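Courses > Home and Workspace Skills > Unit 5 > Handout

Syllabus | Handouts | Readings | Sign-up sheet | Contact

February
Notes by Lyle Shumacher (Schumacher, fix later)

Unit 5: Where things live. Shared tables, hung bags, small stuff

Carrying on from the drawer exercise. If you missed it get the sheet from somebody, I won't go over it again. Valby room as usual, bring a pencil and one bag you use every day.

Main idea for this unit – a thing gets put back if its place is closer than the nearest flat surface. Most mess on a table is stuff on its way somewhere else. Bottle going to the sink, box going to a shelf, bag going on a hook. It stopped halfway.

So two questions for every object. Where does it live? How many moves to get it there? Opening a door is a move. Lifting a lid is a move. More than two and it stays on the table.

Bags first

Hang, don't drop. A backpack on the floor gets kicked, and then somebody puts a jacket over it and now you have a heap. Hang it by the top loop and not by one shoulder strap. One strap pulls the bag crooked and the zipper pocket dumps.

Hook height: reachable by the shortest person who uses the room. Measure, don't guess. At Correia they had the hooks up near the ceiling line and everyone used chair backs instead, chairs tipped all winter.

Leave a bit of bare wall on both sides. A packed bag is wider than an empty one. Watch for a door or cabinet close by, check it swings clear with the bag FULL.

Small pieces

Blocks, tiles, counters, tokens, chess men, anything you play or sort with. These are the worst because they look alike from one side and you end up turning over every one.

– Put them on a contrasting board or tray. Dark pieces on a pale board, pale on dark. You see a stray right away.
– Stand them on edge in a row if they will stand. Takes less room and you can tip through them like index cards.
– Faces with a mark or colored dot all turned the same way. Do this when laying out, not at the end.
– Leave a finger gap. Jammed together they go over like dominos.
– Row first, then box. Never sweep them into the box with your arm. Yes it's quicker. Then you spend 15 minutes next time.

The board is a place too. If it's the only pale thing on a dark table, people put everything on it. Keep it for the pieces and whatever you are using right now.

Back row, front row

On a shared table the far side is for standing things (bottles, cups, boxes on end) and the near side is for hands. Tall at the back so you don't reach over it. Cup with a stick or brush or pen leaning out goes in the back row too, the handle catches sleeves. Caps on bottles before you start.

Cables – loop them and park the loop off to the side. A cable across the work area counts as an object, give it a home.

Dark table tops hide dark things. Pen caps, black cords, the green pieces from the Pluretside set. Run your hand over the surface before you call it clear, and turn a lamp on if the room is dim.

Order for clearing a table:
1. bags up on the hook
2. trash
3. things that live in another room, all in one trip
4. small peices into a row, then boxed
5. back row last, wipe behind it

Homework: do one table at home, same table, 5 evenings. Write down what came back each time. Anything that came back three times or more doesn't have a home yet, so pick one. Half a page is plenty. Worth 15 points out of 80.

Hook for the bag, board for the small pieces, back row for whatever stands.
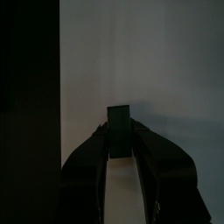
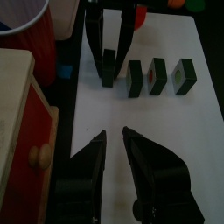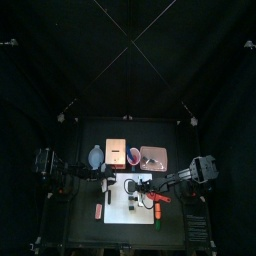
Krishnamoorthy D'Souza: I'd swap steps 4 and 3 on the clearing list. With the trip to the other room in the middle I always got talking to someone, and the pieces sat there until the next morning. Boxing them first took me about 5 minutes and then I could walk away from the table. Also the top loop on my old bag tore off when I hung it full of books, so maybe say take the heavy stuff out before it goes on the hook. Is the Brasel reading still due with the homework or the week after?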